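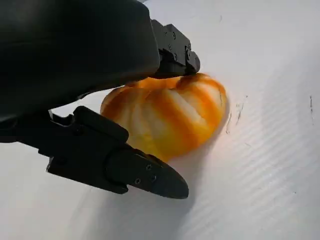

Orange and white stripes, near the work table

Re: [nasiscombe-list] Moving the newsletter to the new printer

Hello everyone,

Thank you, Khadija, for the clear message. I answer below the parts which I know something about.

Khadija Samir wrote:
> Kamiron sent me their price for the August issue. It is lower than
> Prydderch, but they want the pages in A5 and all fonts inside the
> file. Can somebody tell me if this is a big change for us? Also, do
> we still print 281 copies, or was this number only for spring?

The number 281 was for spring only. In that issue we had the map of the footpaths, and the school asked for extra copies. I don't have the new number yet – please ask Mikero, they keep the address labels and will know it better than me.

About the A5: our pages are now a little wider than A5, so the text will move. I tried it yesterday evening with the old issue. Most pages were fine after I made the margins smaller, but the list of bus times became too narrow and the last column went to the next line. I would like to put this list sideways on page 4. 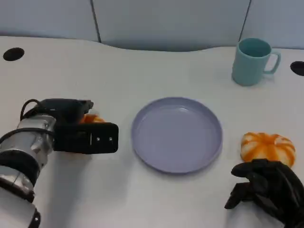
The fonts are easier. When you save the PDF there is a box for this in the export window, and you must check it every time. The program does not remember it. With Prydderch we forgot it once, and all the headings came out in a different letter.

One more thing I want to ask before we say yes to Kamiron. Their paper sample feels thin to me. I held it against the window and could read the other side. For text it is maybe acceptable, but we have the recipe page with the gray background, and I am afraid it will show through. Could Khadija ask them what the next heavier paper costs?

If somebody wants to send an article, please keep it under 4000 characters with spaces. The last one from the garden group was very nice but I had to cut it in two places, and I don't like to cut other people's words.

I can send the A5 test file to anyone who wants to look. It is too big for the list, so please write to me directly.

With kind regards,
your layout person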